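## 3.2 Shoes and the lidded box

*Lovisa Sæther, Valter Lundgren and Maite Marín*
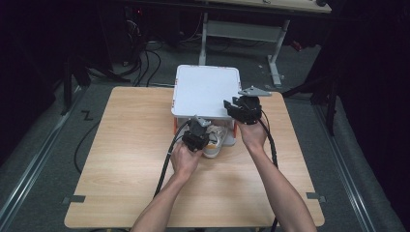
**Figure 4.** A white storage box with orange trim on the lid, and a white and beige sneaker with its toe towards the near edge of the table.

Shoes were the most difficult class of object in our study of household storage. In the Urstead interviews, participants were asked where they keep the shoes which they do not wear every day, and how they put them there. The answers were collected by the second author and coded with the scheme of Section 2. We had 193 answers in total, and 15 of them could not be coded, mostly since the participant spoke of a cupboard shared with other people and did not know who had filled it.

The most frequent answer was a closed box or a box with a lid. Participants gave dust as the main reason, and the wish to stack the boxes was second. Open shelves were preferred for shoes in daily use. This agrees with the earlier interviews in Punlow, although the flats there were larger and most of them had a separate entrance hall.

For the table task we therefore chose a box with a lid. The lid is flat and has rounded corners with a thin orange edge (Figure 4). The flat top is important for stacking, but it also makes a question of order. A person must decide if the lid is handled first or the shoe is handled first, and the two hands often have different work at this moment. One hand stays by the shoe while the other goes to the side of the box. In our notes we call this the "divided" position, and we separate it from the "joined" position, in which both hands hold the same object.

The direction of the shoe was also noted. We write "toe near" when the toe points to the person and "toe far" when it points away. The shoe in Figure 4 is toe near. This simple code was proposed by Carol Goodall after the pilot in Hovland, where our first code used left and right and caused many disagreements between the coders. With the new code only 2 cases had to be discussed again.

Small strips of dark tape on the table top served as reference points, one towards the left edge and one towards the right. We kept the surface free of a cloth or a mat, as a soft surface changes how a rubber sole slides and this would add one more condition to the comparison.

A limit of this part is that only one type of box was used. Participants in the interviews also described cardboard boxes, fabric boxes and boxes with a front door, and each of them asks for a different movement. A drop-front box, for example, has no lid to put aside, so the divided position may be less common with it. We return to this point in Section 5, together with the results for folded clothes.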